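Laborbuch Teleop, Projekt Drasik
05/11/2018

Heute endlich wieder Demos aufgenommen, und es lief richtig gut! Neue Kraftrückmeldung am Leader-Arm ist drin (Reglerstand aus Nernivach, Verstärkung erst mal auf 8). Man spürt jetzt, wenn die Finger anliegen, das ist ein ganz anderes Arbeiten als noch im März. Datensatz steht bei 979 Episoden.
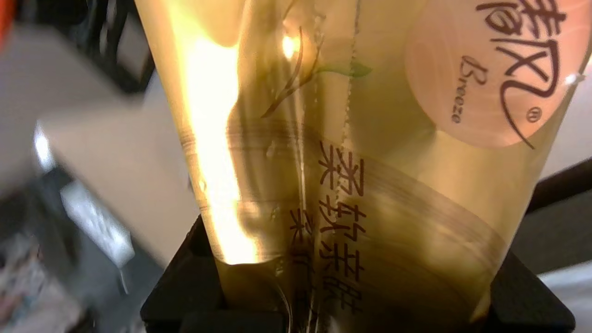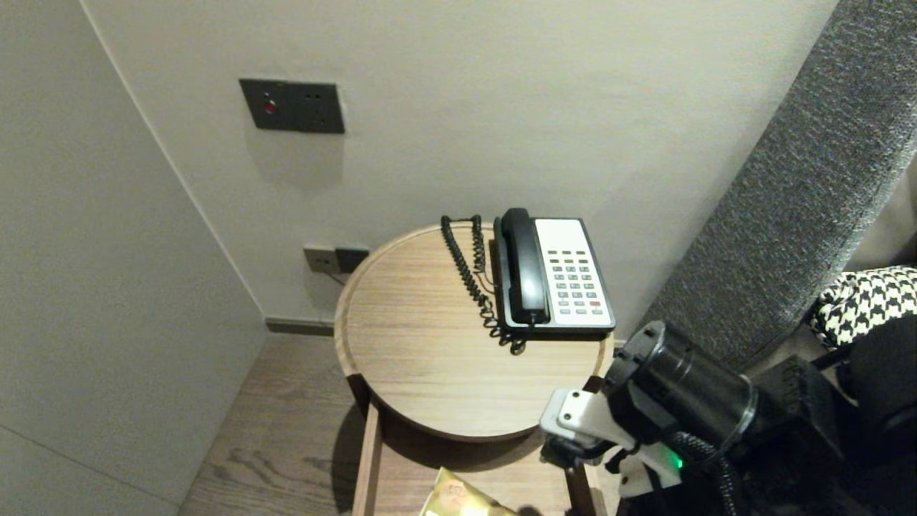 Größte Baustelle bleibt die Synchronisation der Streams. Handgelenk und Kopf liefen zwischendurch 15 ms auseinander, nach Neustart des Jilgate-Loggers wieder sauber. Lohnt sich, das ordentlich zu machen: In der Handgelenksansicht füllt die Flasche fast das ganze Bild, dazu der lange Glanzstreifen links auf dem Plastik, da hat das Netz von der Umgebung kaum etwas. Die Kopfkamera sieht dagegen Tischplatte, Telefon und offene Schublade von oben, dafür verdeckt der Arm rechts unten ziemlich viel. Ich will beide unbedingt zusammen ins Training geben und bin sehr gespannt, was das bringt.

Noch offen:
- Greifweite mitloggen, weiches Plastik gibt nach
- 2 Episoden mit Aussetzern im Log markieren, nicht löschen
- Bensaid-Skript auf neues Zeitformat umstellen
- Leader-Arm vor dem nächsten Durchgang neu nullen, Gelenk 2 driftet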